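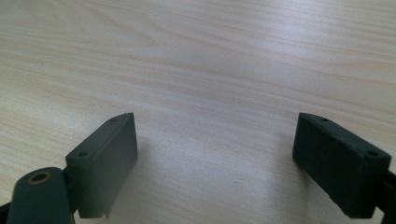
2 min read

Lepik gripper

The Lepik gripper is a hand-held, two-finger gripping tool built at the Gromport shared workshop in Sorkinport. It is used to record short handling tasks that are later copied by a small robot arm. The name covers both the tool and the set of drawings it is made from.

Design

The gripper has two plastic fingers that face each other across an open gap. Each finger is a rectangular block with a pad-like end pointing inward, and two small round screw holes are set into its top surface. The fingers are dark gray-green. Black linkage pieces run out to the sides, and a rounded arm of the same plastic as the fingers carries a brass-colored threaded insert in its upper end. A camera looks down past the fingers at the work surface.

The first version was squeezed with a bicycle brake lever. This was dropped in favor of a trigger, which can be worked with one finger and takes less force to hold.

Construction

Most parts are printed at the workshop. Printing a full set takes 12 hours, with the fingers done last so that their size can be adjusted to the linkage. Threaded inserts are pressed in with a soldering iron. Builders are advised to let the plastic cool before fitting a screw, as an insert that is still warm can turn in its hole.

Use

Recording is done on a plain wooden tabletop with a pale, fine grain. A session normally begins with the jaws open and nothing between them. The user then closes the tool on an object, moves it and lets go. The first collection, named Kistusow, was planned at 2,000 recordings and closed at 2,074.

Variants

A narrow-finger variant was drawn for picking up coins and washers. It shares the linkage of the standard model but needs a shorter screw at the tip. A left-handed trigger is listed in the drawings and has not been built.

See also

Parallel gripper
Threaded insert
Sorkinport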